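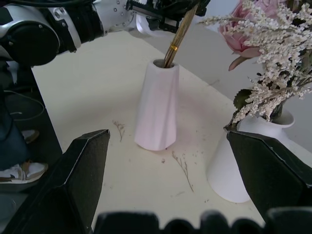 The little pink vase with dried stems, and the big white one beside it.

Op shop vases, and why I can't stop

15 Apr 2026

I went in for a cake tin. I want that on the record before anyone in my house reads this. The Mulligan Street op shop has a decent kitchen shelf and I'd burnt the bottom out of my old round tin doing an upside-down pineapple thing in March, so I had a proper reason to be there and a ten-dollar note in my pocket.

I came home with a jug. No cake tin.

So it seems like a good time to write the post I've been promising about second-hand pottery and glass, how I look for it, what I leave behind, and what I do with it all once it's home (mostly move it from one shelf to another, but I enjoy that too).

If you're new to this, start with shape. Colour grabs you first, and it's the colour you'll get sick of. I bought a mustard bowl two years back because it was the most mustard thing I had ever seen, and it has been under the sink holding clothes pegs ever since. A good shape you'll keep finding places for. I love anything with folds or flat sides, anything that changes when the afternoon light comes across it, and I love a narrow neck because you only need a few stems to fill it and flowers cost a bomb now.

Pick it up! People are so shy about this. Pick it up, turn it over, run your thumb around the rim and then around the foot. The rim is where the chips are and your thumb will find them long before your eyes do. Then give it a gentle flick with a fingernail. A sound pot rings a bit. A cracked one goes thud, and you put it back and walk away, even if it's gorgeous, unless you only want it for dried things, in which case go for your life.

I've become a huge fan of dried things. They ask for nothing. I had a bunch of grasses from the verge near Flokusberg, the walking track that goes up behind the old quarry, and they lasted right through winter and out the other side. Cut them on a dry morning, hang them upside down somewhere with moving air for a couple of weeks, then give them a light spray of cheap hairspray so they don't shed all over the table. Tie them fairly high up and they'll stand nicely in a small neck. Tie them low and they flop open like an umbrella. I like the flop as well, but it needs a heavier pot.

About marks on the bottom. I used to think a stamp meant treasure and it mostly doesn't. I spent a whole evening trying to track down a stamp that said Randitz, completely sure I had something, and all I found was one forum thread where another person had the same bowl and the same question. We've since swapped photos of our bowls. Hers has a better glaze. I'm still very fond of mine and I eat my porridge out of it.

Cleaning is the bit I enjoy more than I should. Warm water, dish soap, a soft bottle brush. For the chalky ring inside glass, fill it with white vinegar and leave it overnight, then put in a handful of uncooked rice with a splash of water and swirl like mad. It's noisy and it's magic. Don't do this with anything that has gold trim on it, or go very gently if you must. I lost the trim on a sherry glass that way and I still think about it.

Price tags next. My own limit is $9 for a single piece, and I've broken it exactly once, for a tall green bottle at the Mosamero market that I carried home on the bus on my lap like a baby. It was $30. I have no regrets at all. The same stall had a soup tureen marked at 500 dollars and I stood in front of it for ages, just admiring it. It had a lid shaped like a cabbage! I hope whoever bought it makes soup every single night.

The market is on again soon, and the good stalls are down the back past the plants, so don't spend all your coins on succulents at the gate like I did last time. Take newspaper for wrapping and a bag with a flat bottom. An old towel is even better if you've got room.

As for the jug, it's cream with a brown stripe and it pours terribly, straight down the front and onto the bench. I've put rosemary in it. I still need a cake tin, so if you've got a favourite 20 cm round that doesn't stick, let me know in the comments.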